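Robot learns zippers by being told when to quit

GORNDEN. The zipper is more than a century old, a toddler can work one, and it has been making a fool of robots for as long as anyone has been asking robots to try. A small group at the Clunuvthorpe lab thinks it has made some headway, mostly by teaching its arm to give up sooner.

The group, led by Rosalba Leone, released a report in August on what it calls early letting go. The idea is simple enough to explain over lunch, and Leone has explained it over a good many. Most systems that learn from human demonstrations are trained on clean attempts, start to finish. When the grip is a little off, the machine carries on anyway, having never been shown any other way to behave. It drags the pouch across the table with great confidence and reports that it is done.

Leone's team kept the bad attempts. Whenever the person guiding the arm felt the grip going wrong, they opened the fingers, backed off a short distance and came in again, and all of that went into the training set along with everything else. The final collection came to 2,883 demonstrations on pouches, pencil cases and small bags, 600 of which include at least one moment of backing off.

"We used to delete those," said Szabolcs Boros, who ran most of the sessions. "I deleted a lot of them. I try not to think about it."

Mesh pouches were the hard part of the set. They are light, they fold when pushed, and you can see straight through them to whatever is inside, so the wrist camera has a habit of taking an interest in the contents. Patterned tablecloths went under the pouches on purpose, after an earlier version of the system did beautifully on a plain gray desk and fell to pieces when the desk was changed.
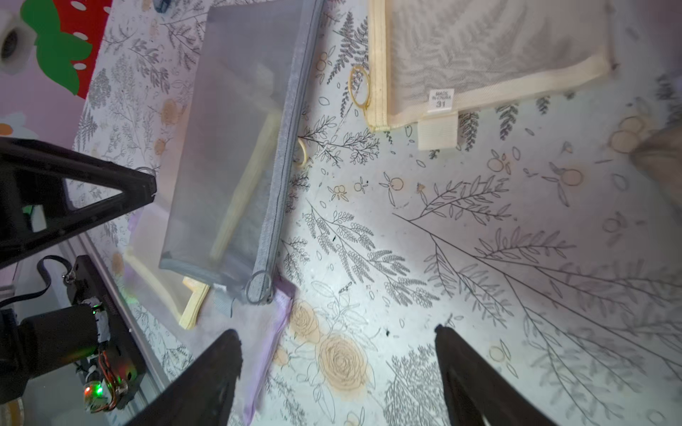 View from the wrist camera, with the gripper open over a floral cloth and two mesh pouches within sight. The gray one has a round silver pull.

In testing, the arm was given pouches it had not met in training. With the backing-off moments included, it opened 80 of 135. With the same amount of training data but only clean attempts, it managed fewer than half as many, and the report says the failures took longer too. An arm that doesn't know it has missed can keep missing for quite a while.

The gain comes almost entirely from the first few seconds. Once the fingers have a proper hold on the pull, both versions do about equally well at sliding it along. The new one is just more willing to admit that it's holding a fold of fabric.

Ring pulls came out ahead of flat tabs, which tend to lie down against the zipper and stay there. Pouches with nothing in them did worst of all, sliding off after the gripper like a dog on a leash. The team considered holding them down with a second arm and decided that one arm was providing enough problems.

Renzo Ferraro, who works on grasping at the El Ouafi institute and was not part of the study, called the result useful and the title of the report "a bit much." He would like to see the method tried on jackets, where the zipper has to be joined at the bottom before anything else can happen. Boros, asked about jackets, said he would rather talk about pouches.

There are other limits. The arm only opens things. Closing them was tried briefly and takes up one paragraph near the end of the report, in which the word "challenging" appears twice. Someone also still has to place each pouch within reach, a job that has fallen to Boros.

The group plans to release the demonstrations later, once the files have been sorted. Leone said the next round will include drawstring bags. Boros had not heard about the drawstring bags.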